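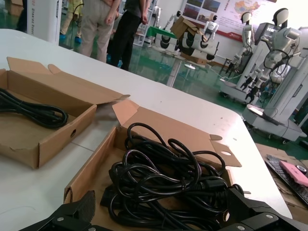 Ticket 201: Final men's basketball standings changed after Stadberg was marked as leaving

Status: Closed
Opened: 20 Mar 2002
Opened by: Benvinda Barreto, conference office
Assigned to: Gregor Drummond
Copied: Tomás Antunes, Judite Neves
Software: Shboul results and standings
Priority: High, then lowered to normal after the page was put on hold

Problem as reported

The final standings page for men's basketball does not match the standings we sent out at the end of the regular season. When the season ended, Prurkeck was in second place and Fuleck was in third on the head-to-head tiebreaker. The page now has Fuleck second and Prurkeck third. Stadberg is missing from the table completely.

No games have been added or corrected since the regular season ended. The conference tournament games are stored separately and should not count here anyway. I checked the printed sheet from the last day of the season against the page twice.

Prurkeck's sports information office called before I had noticed it. They are putting together their year-end release and want to know which place to print. I told them to use the sheet we sent and ignore the web page.

I need this right before the all-conference packet goes to the schools. The packet pulls its table from the same page.

B. Barreto

First look

I can see the same thing here. Fuleck second, Prurkeck third, no Stadberg row. The win and loss totals for every other school are also lower than they should be, so this is more than a sorting mistake.

Questions for the office:

Did anyone edit the school list this month?
Did anyone rerun the season totals by hand?
Does the women's page have the same trouble?

I have put the men's page on hold. Visitors will get the last saved copy until I release it. The saved copy is from the end of the regular season and looks correct, but please compare it with your sheet.

G. Drummond

Reply from the office

Saved copy matches my sheet line for line. Thank you.

The school list was edited. Judite changed Stadberg from active to inactive after their board voted to move to another league. We were told to keep the list current and she did what the manual says to do. Nobody reran the totals as far as I know.

The women's page is wrong too. I had not looked at it until you asked. The order there did not change, only the totals, and Stadberg is gone.

B. Barreto

Note from J. Neves

I made the change on the school list screen. I picked Inactive from the status menu and saved. There was no warning. I left the end date blank because they are not out until after next season's schedule is settled and I did not know what date to put in. I can change it back if you want but I have not touched it.

Gregor: please do not change it back yet. I want to see it in this state first.
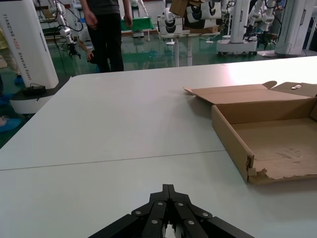 Test on the copy

I loaded last night's backup onto the test machine and went through these steps.

Step 1. Loaded the men's season with Stadberg still active. Standings came out in the right order, Prurkeck second. Totals matched the sheet Benvinda sent.

Step 2. Changed Stadberg to Inactive, left the end date blank, saved. Opened the standings page. No change at first. Shboul refreshes the standings on a timer, which can take up to 15 minutes, so I waited.

Step 3. After the refresh, Stadberg's row was gone and all of the other schools had lost their games against Stadberg from the conference record. Fuleck had moved past Prurkeck. Same result as the live page.

Step 4. Changed Stadberg back to Active and waited again. Row came back, totals came back, order came back. No results were deleted. The games are all still in the results table.

So the scores are safe. The standings are reading the school's status as of today and applying it to the whole season. Any school marked Inactive with no end date is treated as if it had never been in the league.

Why the order changed

Benvinda asked for this in words she can pass along to the schools.

Prurkeck beat Stadberg in both of their games. Fuleck split theirs. With all games counted, Prurkeck and Fuleck finish with the same conference record, and Prurkeck gets second place because it has the better head-to-head mark against Fuleck.

With the Stadberg games taken out, Prurkeck loses 2 wins from its record. Fuleck loses a win and a loss. They are no longer tied, so the head-to-head rule never comes into it and Fuleck is ahead on record alone.

The tiebreaker rule itself is fine. It was given the wrong records to work with.

G. Drummond

Call from Fuleck

Their athletic department saw the page before it went on hold and has a printout with them in second. Their sports editor wants to know if the conference made a ruling that Stadberg's games do not count. I said there was no ruling and that the page was in error. He asked for that in writing. Tomás, can you handle it? He was polite about it but he has already told the coach.

B. Barreto

Reply from T. Antunes

I will write to both schools today. The bylaws say a member's games count for any season in which it plays a full conference schedule. Stadberg played a full schedule. Announcing a move does not change a season that has been played. Also, the seeds for the tournament were set from the original standings and the tournament is over, so nothing about the bracket is affected.

Please make sure the page agrees with what I am telling them before it goes back up.

T. Antunes
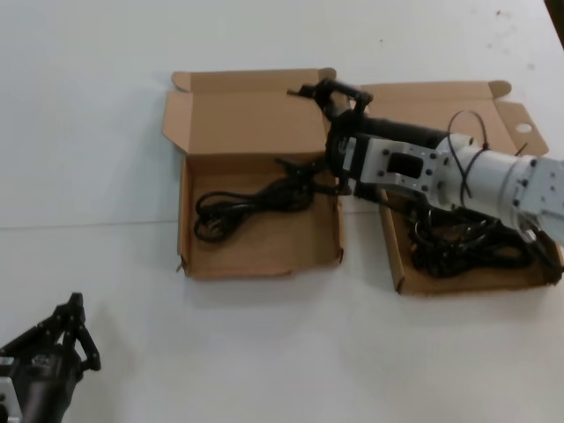

Coiled power cable in the open box on the left.

Trying an end date

Next thing I tested was the end date, since Judite was right to ask about it. The manual says only "enter if known."

Stadberg set to Inactive with an end date after the last game of this season: standings correct, Stadberg shown in its proper place, all totals right.

Stadberg set to Inactive with an end date before the first game: Stadberg dropped, same fault as the blank date.

Stadberg set to Inactive with an end date in the middle of the season: games before the date counted and games after it did not. I don't think anyone would want that but I am writing it down.

Stadberg set to Active with a future end date: correct for this season. It also leaves them available in the schedule builder for next season, which the office needs, as they are still on the schedule until they go.

The last one is the setting to use. I repeated it on the women's season and got correct totals there as well.

One side effect. With a future end date entered, the schedule builder puts a small mark beside the school name on the printed draft. It does not change any pairings. If the mark bothers people, it can be switched off under print options.

Other pages checked

Head-to-head grid, men: wrong while Stadberg was Inactive, right after.
Head-to-head grid, women: same.
Individual scoring leaders: not affected for the other schools. Stadberg players were missing from the list while the school was Inactive. One of them belongs in the top 3 for rebounds, so the leaders page should be looked over before the packet goes out.
Attendance: not affected.
Past seasons: affected. I opened last year's men's table and Stadberg was missing from that one too. Put it on hold with the rest.
Tournament bracket: not affected. It is typed in by hand.

I had not expected the past seasons. Belmiro, you set up the old seasons when the conference switched to Shboul. Is there anything different about how those were loaded?

G. Drummond

Reply from B. Pinheiro

Nothing different that matters. They were loaded from the printed year-end books, one season at a time, and they use the same school list as the current season. There is only one list. When we set it up nobody had left the league, so it never came up.

There is one other school that might be a problem later. We have a school in the list that was entered early as a possible new member and has no start date. It is set to Inactive and has no games, so it does no harm now. If it joins, it will need a start date or it could show up in old seasons with an empty record.

I agree with the Active plus future end date setting. I would also make the date box required.

B. Pinheiro

Change made on the live system

Stadberg set back to Active. End date entered as the date Tomás gave me from the withdrawal letter. Waited for the refresh, then checked the following:

Men's final standings: Prurkeck second, Fuleck third, Stadberg in its own place. Matches the office sheet.
Women's final standings: totals match the office sheet.
Both head-to-head grids: correct.
Last year's men's and women's tables: match the book.
Rebounding leaders: Stadberg player is back on the list.

Hold released on all pages. Benvinda, please look at them from your end and empty the browser's stored pages first, or you may be shown the old version.

G. Drummond

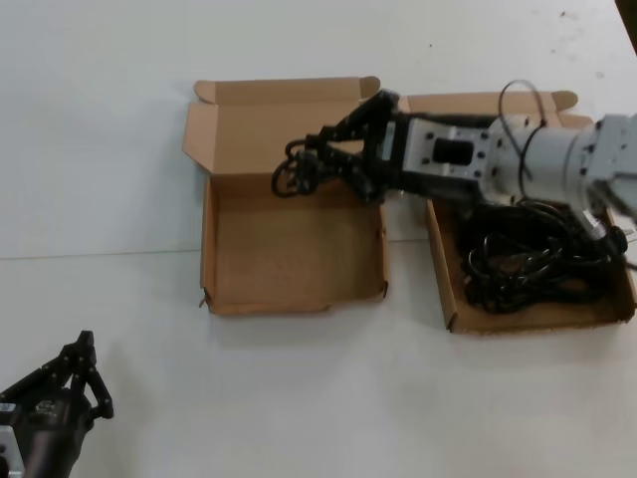 Confirmed by the office

Looked at all of them. Men's and women's are right. I had one page still showing the old order until I cleared the stored pages, then it was fine.

Tomás's letter went to Prurkeck and Fuleck. Fuleck has asked that the web page carry a short note saying the order shown earlier was a mistake, so that their printout does not turn up later and start the argument over. I have no objection. Suggested wording:

"For a short time this page left out games involving Stadberg. The standings shown now are the official final standings for the season."

Can this go under the table?

B. Barreto

Added. It will stay up until the page rolls over to the new season in October.

G. Drummond

Steps to follow when a school is leaving

For the office manual, replacing the paragraph under School List. Judite has read it over.

Leave the school set to Active.
Enter the end date from the withdrawal letter. If there is no date yet, make no change and put a note in the comments box.
Save, and wait for the standings to refresh.
Open the standings for the current season and for one past season and compare them with the printed sheets.
Do not set a school to Inactive until its end date has passed. Leave the date in the box when you do.

Still open

Request sent to Shboul to make the end date required when a school is set to Inactive, and to have past seasons go by the dates and not by the current status. They have logged it and gave no release date.

School with no start date: Belmiro will ask Tomás whether it should stay in the list.

All-conference packet: table regenerated and sent to Benvinda for proofing. She found a misspelled first name on the Fuleck roster. Separate ticket.

Closed by G. Drummond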